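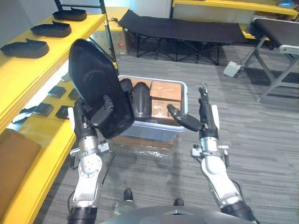

How does a robot learn to tidy up? It cannot read a book about it, and it does not understand if we only say "please put these things in the box". At Plardale, where I work, we show the robot the job many times, and it learns from our showing. Look at the left gripper. It is holding a big black thing, shaped like a shoe, and it pinches it close to the bottom edge. A person decided that the fingers should close there. The robot did not choose it, because this robot is still at school.

There are 2 ways to show a robot a task.

The first way is by hand. You take the arm of the robot and move it softly, the same as when a grown-up holds your hand and helps you to write the letter S. The robot has sensors in its joints, and they remember each bend and each turn.

The second way is by remote control, and the long word for it is teleoperation. A person holds two controllers. When the person lifts the right hand, the robot lifts its right arm. When the person squeezes, the gripper closes. Our lessons with the plastic bin are made in this second way. In our workshop the robot has the name Prosta.

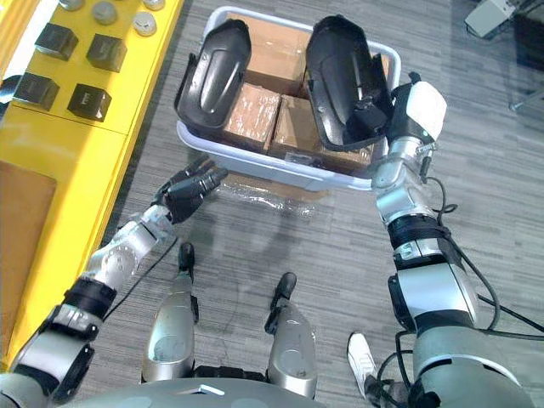

While the person is steering, a computer writes everything down: where the arms are, how much the fingers are open, and what the camera on the head sees. One showing from start to finish is called a demonstration. For an easy task we make 200 demonstrations. In November we counted all the tasks together and we had 2252.

Why do we need so many? Think of your own school bag. On Monday the pencil case lies flat, and the next day it stands on its side under a book. You can find it and take it out both times. A robot that has seen only the flat pencil case may reach for it in the wrong way. So we put the things in new places before each lesson, and sometimes we turn the bin a little.

Mistakes are useful too. If something slips, the person can steer the arm back and pick the thing up again, and then the robot has an example of how to repair a mistake.

Try it at home

You need a friend, a scarf, a bowl and 3 socks. Tie the scarf over your friend's eyes and put the socks on the table. Now you are the teacher. Hold your friend's wrist and move it to each sock and then to the bowl. After this, try again with words only: left, down, close your fingers. Which way was quicker? Change places and play it once more.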